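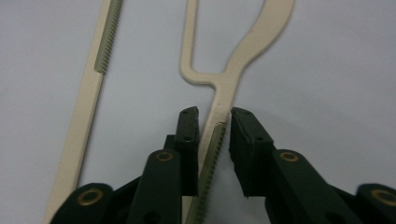

# Clearing a catch-all table in one evening

If you have a flat surface at home, you have a catch-all table. Mine collects plastic odds and ends, hangers that never made it back to the closet, and every small tool I've used since April. I used to move the piles from one end to the other and call that cleaning. Then Fadwa Slaoui showed me how she does hers, and I've been hooked ever since (I now do my neighbors' tables too, if they let me).

You'll need:

- one basket or bin, the biggest you can lift when it's full
- a shallow tray or a shoebox lid
- a soft cloth and a little dish soap
- a trash bag
- a timer, or your phone

## Step 1: Pick up one thing

Set the timer for 20 minutes and start at the corner nearest to you. Pick up one thing, decide, put it down in its new spot, go again. No piles on the table itself! That's the only real rule and I still break it when I'm tired.

There are three places a thing can go: the tray, the basket or the trash bag. Small stuff with teeth, points or blades goes in the tray, laid flat with all the handles facing the same way. You don't want to be feeling around for those at the bottom of a basket. Long flat pieces can lie along the edge of the tray, and anything that opens and closes like scissors should be shut before it goes in.

Everything else that belongs in another room goes in the basket. Don't walk it there yet. Walking is how I lose half an hour, because I get to the bedroom and start folding shirts.

## Step 2: Load the basket the right way

I've tried wire bins, cardboard boxes and one of those collapsible crates, and a woven basket is still my favorite. It gives a little when you push things in, and if it has handle openings in the sides you can carry it with one hand and open doors with the other.

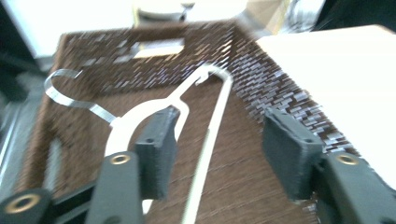 Hangers are the troublemakers. They hook onto each other, onto the weave, onto your sleeve, and then the whole lot comes up when you only wanted one. Put them in first, all pointing the same way, hooks toward one side. If you have clip hangers, close the clips. Soft things like scarves and dish towels go on top, and they'll hold everything still while you carry it.

Taner Özkan does it the other way around, soft things at the bottom, and says his never tangle. I tried it for a week and mine did, but it's worth a go if you have the thin kind of hangers.

When the basket is full, stop. Empty it before you take anything else off the table. Do one room at a time and go in a circle so you end up back where you started.

## Step 3: Wipe it down

My favorite part!! Two drops of dish soap in a bowl of warm water, wring the cloth out well, and wipe in long strokes from the back edge to the front. Go over it again with plain water, then a dry towel. On a light-colored top, get your eyes down level with the surface and look across it toward a window or lamp. Smears show up right away from down there.

For sticky spots, lay the damp cloth over them for a couple of minutes and then rub. Skip the scouring pads on anything matte, they leave shiny patches that don't come out. Ask me how I know.
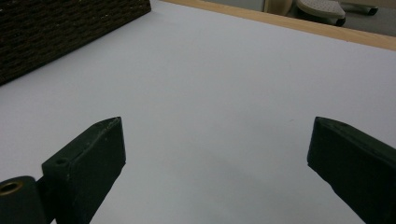
*A smooth, pale top like this one is easy to wipe down.*

## Step 4: Put back less than you took off

Leave it bare overnight if you can. In the morning, think about what you really use there. For me it was a lamp, a cup of pens and the tray, and even the tray moved to a drawer after a while.

## A few extras

- If you share the table, give each person their own tray. Fadwa labels hers with masking tape.
- Odd plastic parts you can't identify go in one small jar. If the jar fills up, tip it out and be brave.
- Keep the basket under or beside the table between rounds, empty. A basket with two things in it will have thirty by the weekend.
- Music helps. Loud music helps more.

My next one is the shelf over the washing machine, and I already know it needs a bigger basket.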